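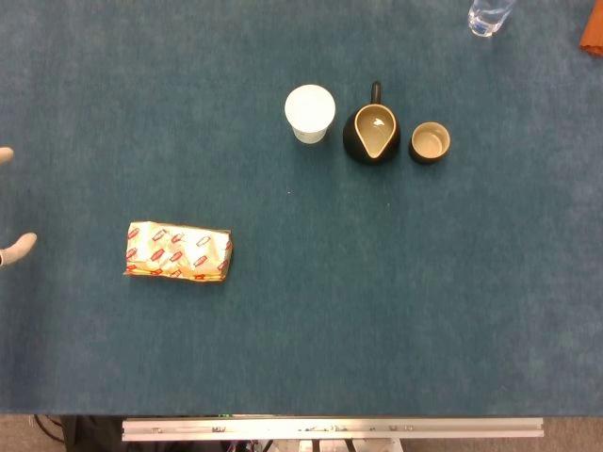

What is the jug in the Odska pouring set used for?

The jug is intended for serving tea, coffee, warm milk, broth or sake at the table, and for decanting a drink that has been brewed in another pot.

Odska Pouring Set – Jug and Cup

Supplied by Ploneck Tableware
Section: Ceramics for service and hospitality

General description

The Odska pouring set consists of one jug and one handleless cup. Both pieces are dark on the outside and pale beige on the inside. The jug has a pointed spout and a narrow loop handle set opposite it, so that the drink leaves the jug in line with the wrist. The cup is a plain cylinder with a round rim.

The set was developed for tea rooms, small restaurants, guest houses and staff dining rooms that serve hot drinks in modest quantities. It is also sold to private households. The pieces may be ordered together or separately, and additional cups may be added to an existing order at any time before dispatch.

The contrast between the dark outer wall and the light interior serves a practical purpose. Tea and coffee can be judged by color as they are poured, and any residue left after washing is easily seen.

Contents of the set

Jug, Odska pattern, one piece
Cup, Odska pattern, one piece
Printed care card, one piece

Trays, strainers, lids and table coverings are not included. A fitted strainer is available under the Kovau name and is listed under accessories.

Capacity

The jug holds 700 ml when filled to the brim. For table service the supplier recommends filling it no higher than the base of the spout, which leaves enough room for the jug to be carried and tipped without spilling. Customers who need to serve larger groups should order a second jug and keep one in reserve at the serving station.

The cup is considerably smaller than the jug and is meant to be refilled during the meal. Customers accustomed to serving drinks in ordinary disposable paper cups should note that the Odska cup is a smaller vessel and should plan portions accordingly.

Color and finish

The exterior is offered in one color, listed in the catalog as Charcoal. Depending on the light in the room, it may read as a very dark gray or as black. The exterior of the jug is glossy. The interior of both pieces is a light beige.

Each piece is glazed individually. Small differences in the depth of the color and in the width of the pale line at the rim are normal and are not treated as defects. Customers who require closely matched pieces for a single table may state this on the order form, and the warehouse will select from one firing where stock allows.

Suitable drinks

The set may be used for hot and cold drinks. It has been supplied for the following purposes:

Green, black and herbal tea, brewed separately and decanted
Filter coffee for one or two guests
Warm or cold milk served alongside coffee
Sake, served warm or at room temperature
Clear broth, served before a meal
Water at the bedside or on a desk

Strongly colored sauces and oils are not recommended. The beige interior may take on a stain if such liquids are left in the jug overnight.

Directions for use

Rinse both pieces in warm water before first use. When serving a very hot drink, pour a small amount of hot water into the jug, turn it gently and empty it before filling. This warms the wall and keeps the drink at a steady temperature for longer.

Hold the jug by the loop handle and steady it with a folded napkin if it is full. The handle is narrow and is designed to be held with two fingers and the thumb. Staff with larger hands may prefer to support the body of the jug with the other hand.

The cup has no handle. It should be filled to two thirds of its height when the drink is hot, so that the guest can hold it near the rim. Establishments that serve children or elderly guests may wish to let the drink stand for a short time before it is brought to the table.

The pieces must not be placed on a stove, under a grill or over an open flame. They must not be taken directly from a refrigerator and filled with boiling water.

Care and cleaning

The jug and cup may be washed by hand or in a dishwasher. In commercial machines, the jug should be placed upside down in an open rack with the handle clear of its neighbors. A full rack of jugs should not be stacked under heavier ware.

For hand washing, use a soft cloth or bottle brush and ordinary dish soap. Steel wool and scouring powder will dull the exterior. Tea stains inside the jug can be removed with a paste of baking soda and water, left for several minutes and rinsed well.

Dry the pieces fully before they are stored in a closed cupboard. Cups may be stacked two high with a sheet of soft paper between them. Jugs should not be stacked.

Placement and table protection

Ceramic ware may scratch varnished or polished tables if it is dragged across them. The supplier advises the use of a cloth, mat or other fabric covering. A covering with a short, firm pile holds the pieces steady and reduces noise, although it should be laid flat and kept free of folds, particularly at the edges where trays are set down.

In a standard place setting, the jug stands in the center of the serving area with the cup to its right. The spout should face away from the guest. Where paper cups are offered as well, for instance at a reception where some guests leave with their drinks, they may be set out on the other side of the jug in the same row.

Packing and delivery

Orders are packed at the Ploneck warehouse in Bawa. Each jug is wrapped separately, with additional paper around the handle and spout, and placed upright in a divided carton. Cups are packed in their own compartments. Cartons are marked as fragile on two faces and should be opened from the top.

Goods ordered before noon normally leave the warehouse on the next working day. Large orders may be divided into more than one delivery, in which case the customer is informed in advance. The warehouse closes for stock-taking in May – orders received during that period are processed in the sequence in which they arrive.

Customers are asked to check the contents on receipt. Breakages should be reported in writing, with the order number and the number of pieces affected. Broken pieces should be kept until the report has been answered.

Ordering information

Item 22: Odska jug, Charcoal, single
Item 41: Odska cup, Charcoal, single
Item 43: Odska pouring set, jug and cup

Prices are provided on request and depend on the quantity ordered. Hospitality customers with an existing account may order by item number alone. New customers are asked to complete the account form and to state the delivery address and the hours at which goods can be received.

Samples may be borrowed by institutional buyers. A sample set consists of one jug and one cup and should be returned washed and in its original packing. Samples that are kept are invoiced at the usual price.

Accessories

Kovau strainer: a shallow strainer that rests in the mouth of the jug. Suitable for loose tea. To be washed by hand.

Kovau cork mat: a round mat for use under the jug. Sold singly. Wipe with a damp cloth and do not soak.

Replacement cups: available as Item 41. Replacement cups are made to the current pattern and may differ slightly in tone from older pieces.

Returns

Unused goods may be returned in their original packing. The customer is responsible for the cost of return delivery unless the goods were faulty or supplied in error. Pieces that have been washed, used or marked for an establishment cannot be accepted.

Faults in the glaze or body that appear in normal use will be assessed by the supplier. Damage caused by dropping, sudden changes of temperature or unsuitable cleaning products is not covered.

Inquiries

Questions concerning the Odska range, including large orders and the loan of samples, should be addressed to Humaira Swati, Hospitality Accounts, Ploneck Tableware, Bawa. Written inquiries should include the name of the establishment, the item numbers required and the preferred time for a return call. Telephone inquiries are taken in the mornings only.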